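Feb 6, 2023
By Shalini Nigam

Our project asked one question: can marigolds started indoors in winter beat the ones sown outside in May? Kamlesh Dixit and I raised 123 seedlings at Grurness, and I loved every minute of it (even washing all those pots!). We tried 2 soil mixes, one with leaf mold and one without.
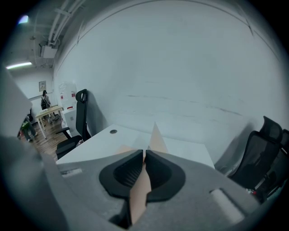
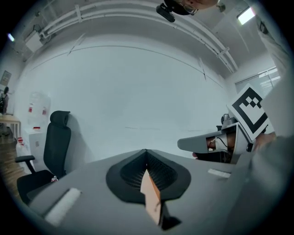

The leaf mold trays took off first, and by week six their stems were thick and the leaves a deep, healthy green. The plain mix dried out fast, so Kamlesh watered those trays every morning. Next we want to try zinnias, and Feng-yi Mok has already promised us seed from her garden.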